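Diario de taller: los bloques, otra vez
Septiembre, casi medianoche
Imprimir | Enviar por correo

Escribo rápido que se me cierran los ojos.

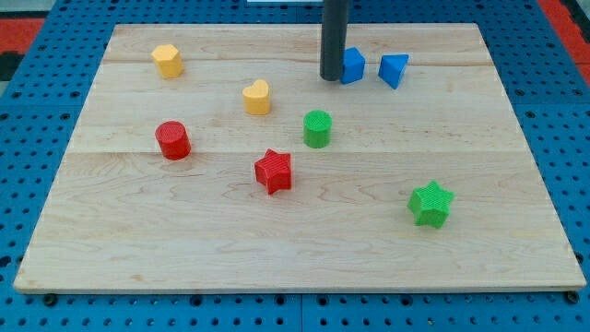 ¿Con qué se quita el pegamento de etiqueta que queda en la madera pintada?

Con un poco de aceite de cocina en un trapo, unos minutos de espera y después agua tibia con jabón, sin frotar fuerte. El alcohol se lleva también el color. Lo sé porque lo probé en un triángulo viejo y quedó hecho una pena.

Bueno, el día. Dos de cada color: amarillo, rojo, verde, azul. El corazón amarillo es mi favorito, no lo escondo. El cilindro rojo, el más agradecido, lo coge cualquiera. Sobre la tabla de madera clara se ven bien, mucho mejor que sobre el azul de la mesa, donde los azules se me perdían. Tanto agujerito me marea además.

Por la mañana fui a Boltik a por una caja con tapa. No había de las bajas. Me traje una de las altas, fea, gris, y al llegar a casa no cabe en el estante por nada, un dedo. Mañana la cambio o corto el estante, ya veremos. En Dramani tenían una de tela por 83 pesos, bonita, pero la tela coge polvo y luego hay que lavarla, no.

Sigo dándole vueltas a cómo ordenar el juego. Por color es lo fácil, lo que hace todo el mundo. Por forma me gusta más, redondeados a un lado, con picos al otro, pero entonces el corazón dónde va. Tiene curva y tiene punta. Media hora con eso, de verdad, y la cena en el fuego. Se me pegó el arroz.

Pedí otro juego a Gumby, el grande, alrededor de 110 piezas según la caja. No sé en qué estaba pensando. No tengo sitio ni para este. Si llega antes de fin de mes lo guardo encima del armario y no se lo digo a nadie hasta navidad.

Cosas pendientes, que si no se me olvidan:
lijar el canto de la tabla, rasca
comprar fieltro para el fondo de la caja
devolver el barniz Peltora (huele fatal, y pedí mate y me dieron brillo)
trapos!!

Lo del barniz me tiene enfadada. Fui con el bote en la mano, el vacío, para que no hubiera confusion, y aun así. Llegué a casa, lo abrí, primera pasada en un retal y parecía un caramelo. Así no lo pongo en la tabla, con la luz del techo no se vería nada más que el reflejo.

Fregué los platos a medias. La olla del arroz en remojo. Me duele la espalda de estar inclinada sobre la mesa, tendria que subirla un poco, poner unos tacos debajo de las patas. Mañana temprano, si me levanto.

Me voy a dormir.

2 comentarios | Compartido 2 veces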